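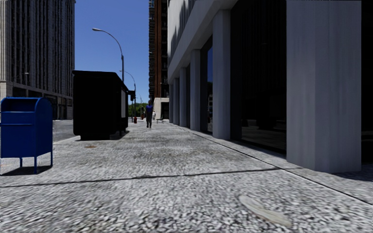

How many follow-the-leader demos before my sidewalk policy stops copying my bad habits?

Asked by pebble_counter in Simulation & Training Data
Viewed 2,252 times
Tags: imitation-learning, data-collection, simulation, person-following

I'm collecting driving examples for a small delivery robot named Wakum. Everything happens in simulation, in a city block set called Hetton. I sit with a gamepad and follow a pedestrian down the street, the recorder (Otell) saves the camera view and my stick positions 5 times a second, and then a network tries to be me. This last part is working better than I would like.

My current set is 888 episodes. The plan says 1,000, a number chosen in a meeting by somebody who likes round numbers. Each episode is one walk: pedestrian spawns ahead of me, pedestrian walks away, I follow at a polite distance, I stop when they stop. Most of my leaders are the construction worker, red hard hat, vest with red stripes, green pants with red bands on the legs. I picked him early on since he's very easy to see and I was tired.
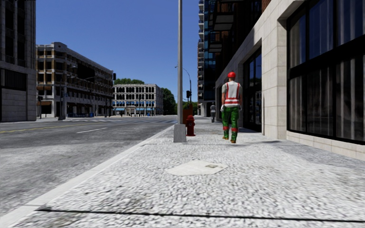

The trained policy follows him beautifully. Give it a leader in plain clothes and it drifts off toward whatever else on the block is red. Last night it spent a full episode parked lovingly beside a fire hydrant. I have seen marriages with less commitment.

Other things it has picked up from me:

It hugs the right side of the walkway, as I do, for no reason I can defend.
It brakes a beat late. I was drinking coffee.
When the leader leaves the view it turns left. Always left. I checked my recordings and yes, I always turned left.

So what I want to know is: do I finish the last 112 and hope, or throw out the worker episodes and start over? Also is there some accepted way of splitting the validation set? Mine is random at the frame level and reports a fantastic score, which I have stopped showing to people.

Comments
gantry_dan: "random at the frame level" is your fantastic score, right there
pebble_counter: I was afraid of that
mothwing: upvoted for the hydrant

3 answers

Accepted, 41 votes
Siebe Verhoeven

Don't throw anything out. Stop recording more of the same, though. The last 112 done the way you did the first 888 will teach it to love hydrants with greater confidence.

I spent a year on a follower at Lambrechts and made most of these mistakes at larger scale, so here is what I'd do, in this order.

Fix the split first. At five samples a second, neighboring frames are practically twins. If one twin trains and the other validates, you are measuring memory. Split by episode at the very least. Better, hold out a whole street and a whole leader. Pick the street you like least so you aren't tempted to go record there. Your score will drop through the floor. Let it, and write down the new number, it's the first real one you've had.

Then look at what varies. Make a small table: leader, street, pavement, time of day, side you followed on, what you did when you lost them. Fill it in from the Otell metadata if you saved any, or by skimming if you didn't (you didn't, I can tell). You'll find that two or three columns have basically one value all the way down. Those are the things the network has no reason to separate from the job. Your leader column says red hat. Your recovery column says left.

Don't be fooled by scenery, either. I had the hard hat guy on a speckled sidewalk with a curb, then moved him to a plaza with big octagonal slabs and shop awnings, and felt very worldly about my diversity.
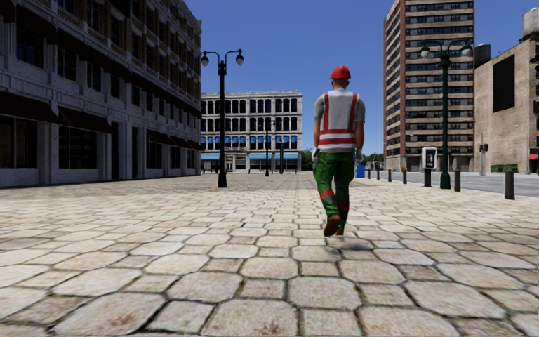 The network could not have cared less. Same hat, same vest, same back, same steady walk away from the camera. All I'd added was a change of floor. It did help with one thing, keeping to a path where there's no curb to lean on, so keep a few open-area walks in. But the cue you need to break is the clothing, and for that you swap the clothing. Run the same route with the same spawn point and a different pedestrian each time. Paired runs like that are worth far more than the same number of random ones.

Put in distractors on purpose. A second walker going the same way, somebody crossing between you and the leader, a leader in dull clothes while the guy in the hat wanders off down a side street. You need episodes where following the red thing is wrong, and your own driving shows it being wrong. Right now there isn't a single frame in your set that says so.

Record recoveries. Start the robot badly: angled toward the wall, too far back, half off the curb. Drive it back to where it should be and save only the driving back part. If you record yourself steering into the wall, it will learn that too, and with enthusiasm.

And put the coffee down. The late braking won't wash out with more data from the same driver. If you can't redo the stops, shift the stick labels earlier by a sample or two, check a handful by eye, and see whether it brakes sooner. Ugly, but I've shipped uglier.

As for how many: I'd do the remaining 112 entirely as distractors, recoveries and clothing swaps, retrain, and test on the held-out street. You'll have your 1,000 for the meeting.

Comments
pebble_counter: Resplit by episode, then by street. I'd rather not discuss it. Starting on the clothing swaps tonight.
Siebe Verhoeven: That bad?
pebble_counter: It followed a mailbox.
gantry_dan: mirror your frames and flip the steering sign, that takes care of left left left for free
Siebe Verhoeven: Good point, should have been in there. Careful if it also has to learn which side to pass people on.

9 votes
mothwing

Adding to the above, have someone else drive. Anyone. My set got noticeably better after my brother-in-law did an evening of it. He is a terrible driver but he's terrible in different ways from me. Tag the driver in the metadata so you can take him back out.

Also check whether Hetton lets you randomize leader speed. The default walk is the same pace every time and the policy learns to just hold the stick at that value, camera optional. A leader who stops to stare at a shop window for a while sorts this out fast.

-2 votes
tensorbarn

just use a bigger network

Comments
mothwing: it will follow the hydrant in higher resolution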